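Two Months With the Plerau Table Kit
23rd May
By Tülin Eren
7 min read

I run the small sorting and kitting work at Nostcombe, and for a long time that meant a table, a stool and whoever was free. We put mixed small items into bins, and the bins go out to schools and activity centers. In the spring I decided to try an arm kit instead of hiring another part-time person. The one I picked was the Plerau table kit, sold by Urquijo. I paid for it with shop money and this post is my own opinion. Urquijo has not seen it.

The kit comes as 2 arms, a support frame that bolts to the edge of a table, a fixed camera, a small camera for each wrist, a controller box and a yearly software plan called Ekix. The price was 3,304 for the hardware and 800 for the first year of Ekix. Shipping was included. The table was not, and you need a decent one, since the frame brackets grip the edge and a thin top will flex. Ours is an old shop table that I had to shim under one leg.

Setup took me and Olga Vallejo most of two days. The printed guide is short and the diagrams are fine. The part that slowed us down was the cabling. Each arm has its own power and data lines, each camera has another, and the clips supplied for holding them along the frame are too small for more than two cables. We ended up using hook and loop straps from the supply drawer. If you buy this kit, get a bag of those before you start.

Calibration is done from the Ekix screen. You move each arm to a set of marked spots, press a button at each one, and wait. Ours failed the first time with a message that said only "check reference." I emailed support and got an answer the next morning. The reference card had to lie flat, and ours had a curl in it from the box. I taped down the corners and it passed.

After that came teaching. You guide an arm through a job by hand, over and over, and Ekix builds a routine from what you did. The advice in the guide is to teach with the real items in the real bins, and I agree with it. My first routine was taught with plain wooden test blocks on a bare table. As soon as I swapped in the things we pack, it was no good and I had to start over.

Our items are awkward. They are light, the shapes are all different, and half of them go in with tissue. The bins are clear plastic, which I was told beforehand might be a problem for the cameras.
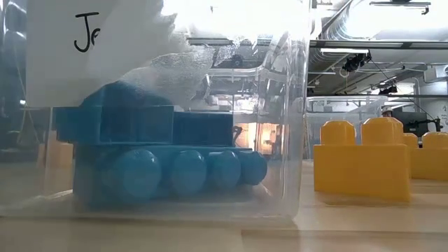
Do clear bins work with the kit?
They work, but they need more teaching than solid ones. Our routines for clear bins took twice as many guided runs before they were steady, and I had to repeat a few of them after we changed the lights over the table.

Tissue is the weak point. An arm can lift a toy out from beside a wad of paper if enough of the toy is showing. If the paper has slid across the top, the fingers close on paper and bring that up, and the toy stays where it was. Ekix has a setting called "retry on light grip" that is meant to catch this. It helped some. What helped more was changing our own order of work, so that the toys go in first and a person adds the tissue at the end. That is a change to how we pack and you may not want to make it.

Big chunky blocks are the easiest thing we handle. The flat sides give the fingers something to hold and it hardly matters which way the block is facing. Vehicles with wheels are harder. They roll when a finger touches them off center, and then the arm is reaching for a spot where the toy used to be. I got better results by teaching the grip from above, across the narrow part of the body.

I should say something about the fingers. The standard ones are thick and blunt. They are strong and I have not managed to damage one, even on the afternoon when I taught a path straight into the table edge. But they take up a lot of room. In a full bin there is often no space to get them down on either side of a small item. Urquijo sells a thin set as an add-on, and I have asked for a pair to try in July. I would have liked them in the box.

Small food shapes are the other thing we pack a lot of, for the play kitchen sets. I expected them to be the worst and they were in between. One loose piece in the middle of a bin is simple. A few pieces bunched up near a wall take longer, and the arm will sometimes push one along the bottom before it gets hold of it. 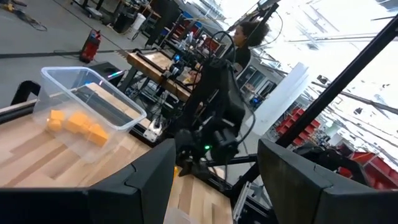
How much does the wrist camera add over the fixed one?
Quite a lot for small items. The fixed camera is enough to find the bin and get the arm close, and the wrist view is what lines up the fingers for the last bit. With the wrist view switched off in Ekix, our pick rate on small pieces fell to the point where I stopped the test.

The wrist cameras do need looking after. Dust from tissue collects on the lens cover, and Ekix does not warn you about it. Wipe them at the start of the day. Also check that the camera screws are tight. One of ours worked loose in the second week and the arm began missing to the same side every time. I spent a morning reteaching a routine that had nothing wrong with it.

Daylight is worth thinking about too. Our shop has big windows and a high ceiling. In late morning the light is strong enough that routines taught in the evening get less reliable. Support told me to teach at different times of day and mix the runs together. I did that over a week and the difference mostly went away. A blind would have been quicker, but the windows are too tall for any blind I could afford.

The software plan is what I have the most mixed feelings about. The first year is 800 and I was told to expect the same for the second. Without it, the arms will still run routines you have already taught, but you cannot teach new ones. If your work stays the same all year, that may be fine. Ours changes with every order. I think of it as part of the price and I wish the sales page put it that way.

Support has been good. I have written to them 8 times and the longest wait was a day and a half. One answer was wrong (they sent me steps for an older controller), and they fixed it when I wrote back.

As for noise, it is quieter than the shop vac and louder than a printer. You can talk over it. Olga works a few feet from it most of the day and her only complaint is a beep the controller makes when a routine ends. It can be turned down in settings, under "Alerts," but not off.

Would I buy it again? For blocks and other solid pieces, yes. It keeps up a slow, steady pace and leaves us free to do the tissue, labels and checking. For mixed bins with paper in them, I would wait and see what the thin fingers do. It has not replaced a person here. Someone still has to refill the table and be close enough to stop an arm that has picked up the wrong thing.

I have kept the box and the foam. The return window has closed, but Urquijo asks for the original packing if an arm goes back for repair, and shipping one without it would cost more than I want to find out.

Related posts
Shimming an Old Shop Table
Clear Bins or Solid Bins for Kitting
How We Label Loose Parts
Hook and Loop Straps I Keep Buying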